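June, late, after supper

Third week at the Stovham shop and I still can't make up my mind whether I'm teaching something or just being kept busy. My wrists say I worked. I'm less sure about the rest of me.

We were on table clearing again. You sit with the leader handles, one in each hand, and whatever you do the two arms do a hair later. Cup in the bin, plate in the bin, mat in the bin, hit the pedal, reset, go again. I did 17 good ones before lunch and threw out 6, mostly for dropping the cup or for stopping in the middle to think. You aren't supposed to stop and think. The notes from Culeck say hesitation "teaches hesitation," and they want it smooth, as if a person who had done it a thousand times were doing it. I have now done it enough that this should be easy, and it isn't. I catch myself posing. I reach for a cup the way I imagine a calm person would reach for a cup, and I have never in my life reached for one like that at home.

The cup is the worst of the three. It's clear, the table is white, the bin is a milky white you can nearly see through, and from my chair I lose the rim against all of it. I asked if we could get a colored one. The answer was that the clear one is the point. Fine. If I can't see it, I'd like somebody to explain how the model is going to.

The plate I don't mind. Glossy black, round, shows up against anything. The mat is a stiff wedge of woven stuff and I used to save it for last, until I got tired of fishing it back off the top of the cup.

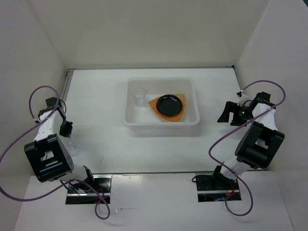

Cup, plate and mat in the bin, both arms at the sides.

I stared at that for a good minute with my hands off the handles. The plate sits square in the middle of the mat as if I'd set it for company. Anybody would call it a good one. But how it lands depends on which way I tip my wrist at the last second, and I couldn't tell you what I do there, so what exactly is being learned? My habits, I guess. Somewhere down the line a machine will put plates on mats with a little turn it got from me and my bad shoulder.

In the afternoon they let the trained version run by itself for a while. This is the one built on 362 of our runs, mine and the other shift's. It got the plate. It got the mat by a corner and let go over the table, then closed its fingers on air next to the cup, very smoothly, I will give it that. No hesitation at all. Then it went and placed nothing in the bin with great care. The word going around the room was "promising." I wrote "missed cup 3 times" on the sheet because that is what it did.

The man from Procházka's end was on the speaker and said more data would fix it. It's always more data. I'd believe it sooner if anyone could tell me how much more, or what they'd see that would make them say it wasn't going to work. I didn't ask out loud. I need the hours through the summer.

Ideo wants two-handed folding next, dish towels to start. The right handle has a sticky spring in the trigger and I've put it on the repair list again. If it isn't fixed I'm going to be squeezing towels like I'm wringing them out, and I suppose the arms will learn that too.

Ice on the shoulder tonight. Bring the seat cushion tomorrow, and the good glasses.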